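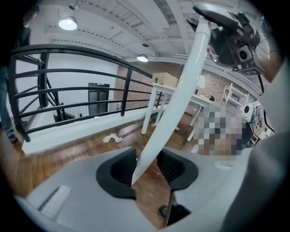
Figure 5. Finger pads, ribbed inner surfaces, above a wooden floor.

5. Setting Up the Street Model

This section covers setting up the Julow base map and model parts for a class session on public space. It assumes you have already done the neighborhood walk in Section 4 and that students have their Sevo observation cards filled in. If you skipped the walk, use the printed sample cards in the back pocket of the binder.

Allow 40 minutes for set-up the first time. The session itself is covered in Section 6.

5.1 What you need

Base map, printed at 1:300 and cut into panels
Building blocks (gray bag)
Trees, benches and lamp posts (green bag)
Blank tiles and the wax pencils
Map tape
The scale ruler
Filled-in observation cards from the walk
Tables that can be pushed together, or a clear area of floor

Glue is not included and should not be used on the panels.

5.2 Laying out the base map

1. Push the tables together and check that the tops are level with each other. A small step between two tables will show up as a ridge in the map.
2. Find the panel marked with the north arrow. Put it at the corner farthest from the door.
3. Lay the remaining panels out by following the letters printed along their edges. Each letter meets its twin on the next panel.
4. Slide the panels together until the street lines run straight across the joints.
5. Turn each joint over and tape it from the back. Press the tape down from the middle outward.
6. Set the school building on its outline. Students use it to find their way around the map, so leave it there for the whole session.

Note: Panels stored rolled up will curl. Lay them flat under books overnight, printed side down.

Caution: Do not tape the printed side. The tape lifts the ink when it comes off, and replacement panels have to be ordered as a full set (part 1702).

5.3 Placing the existing buildings

Put out only what is there today. Proposals come later, on blank tiles.

1. Sort the blocks by height. One notch on the side means one story.
2. Starting at the school, place blocks on the outlines street by street. Two people working from opposite sides is fastest.
3. Where a block is too wide for its outline, use the next size down and leave a gap at the back of the lot.
4. Leave vacant lots and parking areas empty, even if you know something is going to be built there.
5. Add the trees last. They fall over.

If the map was printed from city data, it may be out of date. In the Manolakis pilot classes, the printed map still had a bus depot on it that had been a playground since June of the year before. Let the students correct the map in wax pencil. Corrections of this kind make a good start to the session, and they wipe off with a dry cloth.

5.4 Checking the scale

1. Place the scale ruler along the front of the school.
2. Read the length off the side marked in feet.
3. Compare it with the length the students paced out in Section 4.

A difference of a few paces is normal. If the two are far apart, check the print settings first – "fit to page" is the usual cause – and then check that the ruler is the right way up. The back of the ruler is for the larger Gekden park map and will give wrong readings here.

5.5 Setting out the cards

1. Sort the observation cards by place, not by student.
2. Put each pile at the edge of the map nearest to the place it describes.
3. Turn the piles face down.
4. Put cards that name a person or a private home to one side and go over them with the student before the session.

With a large year group you may have more than 50 cards. In that case, pick out the places that come up most often and keep the rest in the box for Section 7.

5.6 Leaving the model up between sessions

The model can stay in place between sessions if the room is locked. Otherwise, lift the blocks off into trays, one tray per panel, and write the panel letter on the tray. Photograph the map from directly overhead before lifting anything.

Do not leave the panels on a windowsill or over a radiator. Wax pencil softens in direct sun and is then hard to remove.

Missing blocks can be made from scrap wood or folded card. The cutting sizes are in Appendix B, drawn up by Eun-seong Ma, along with a template for the lamp posts, which are the parts most often lost.

Continue with Section 6, Running the First Session.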